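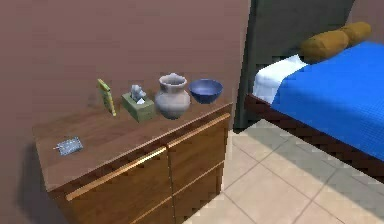 O móvel que fica
Uma cômoda bem construída atravessa gerações. A cadeia que a mantém em uso – restauradores, depósitos, pequenas oficinas – começa a receber atenção institucional.

Jul 6, 2025

Durante boa parte do século passado, a compra de um dormitório completo era uma decisão tomada uma única vez. O conjunto acompanhava o casal nas mudanças de endereço, passava aos filhos e, com frequência, terminava em uma casa de praia ou no quarto de um neto universitário. O encurtamento desse ciclo é hoje um dos temas centrais para quem se ocupa da política de resíduos volumosos nas cidades.

O município de Ultau oferece um caso instrutivo. Até o ano passado, os móveis deixados nas calçadas seguiam diretamente para o aterro, misturados a entulho e restos de poda. A partir da adoção de um serviço de triagem, operado pela empresa Lokex, as peças passaram a ser avaliadas antes de qualquer destinação. No primeiro período completo de funcionamento foram recolhidos 1.067 móveis, dos quais 68% apresentavam condições de retorno ao uso, com reparos de complexidade variável.

O percentual surpreendeu a própria administração municipal, que havia dimensionado o galpão para um volume bem menor de peças aproveitáveis. Guarda-roupas e estantes respondem pela maior parte do que se perde. As cômodas, por sua vez, estão entre os itens com maior índice de recuperação. A explicação é em parte construtiva: trata-se de um corpo compacto, com travessas internas que distribuem o peso, e que raramente precisa ser desmontado para passar por uma porta. Cada desmontagem compromete os pontos de fixação, sobretudo nos painéis de partículas, cujos furos não admitem muitas reutilizações.

Os defeitos mais comuns concentram-se nas gavetas. Fundos finos cedem sob o peso de roupas de cama, corredeiras perdem o alinhamento, puxadores desaparecem. São avarias de aspecto desanimador e solução simples. Uma gaveta que emperra, por exemplo, costuma exigir limpeza das guias e aplicação de parafina; em casos mais avançados, a substituição da régua de madeira sobre a qual desliza. O custo do material é reduzido. O que encarece o serviço é a mão de obra, e é nesse ponto que a discussão deixa o terreno da marcenaria para entrar no da formação profissional.

O programa Somboon, voltado à qualificação de jovens em ofícios de reparo, foi concebido para responder a essa carência. O curso estende-se por 200 horas e abrange identificação de madeiras, colagem, recomposição de lâminas, acabamento e noções de precificação. As aulas práticas utilizam peças provenientes da própria triagem de Ultau, devolvidas ao circuito de venda ao final de cada módulo. Em julho teve início a segunda turma, com procura superior ao número de vagas.

A grade curricular dedica atenção particular ao acabamento, etapa em que se cometem os erros de mais difícil correção. O lixamento excessivo de uma superfície folheada expõe a base e inutiliza o tampo. O verniz aplicado sobre cera mal removida não adere. A recomendação transmitida aos alunos é de cautela: testar o produto em área oculta, aguardar a cura integral e intervir apenas no que estiver efetivamente danificado. Marcas leves de uso, segundo a orientação do curso, podem permanecer.

Há divergência quanto a esse último princípio. Parte dos comerciantes sustenta que o comprador deseja um produto de aparência nova e que a pátina só encontra valor em um segmento restrito do mercado. Outros observam que o público mais jovem tem procurado justamente as peças em que a idade é perceptível, e que a pintura opaca, muito difundida na década anterior, perdeu espaço para os tons naturais. As duas posições convivem nas lojas da região, por vezes na mesma vitrine.

A comercialização permanece como o elo menos estruturado. Os brechós de bairro trabalham com estoques irregulares e raramente dispõem de transporte próprio. A rede Pliltunero, que reúne 11 estabelecimentos, procurou contornar a dificuldade com a contratação conjunta de frete e a adoção de uma ficha padronizada, na qual constam medidas, material predominante, reparos efetuados e prazo de garantia. A ficha acompanha o móvel no momento da venda e deve ser conservada pelo comprador, que poderá apresentá-la em uma eventual revenda.

O documento tem também utilidade estatística. Até a sua adoção, não havia registro confiável sobre a duração de um móvel após o reparo, lacuna que dificultava tanto a definição de garantias quanto a avaliação de programas públicos. Os primeiros dados consolidados ainda não foram divulgados.

Resta a questão tributária. Um móvel reformado incorpora trabalho, insumos e, com frequência, componentes novos, mas as normas aplicáveis à venda de usados nem sempre contemplam essa transformação. Oficinas de pequeno porte relatam insegurança no momento de emitir a nota e, em alguns casos, preferem limitar-se ao serviço sob encomenda – o cliente leva a peça, o marceneiro cobra pelo reparo – a manter estoque próprio. Uma proposta de enquadramento específico encontra-se em análise na Secretaria de Fazenda de Ultau, sem prazo definido para conclusão.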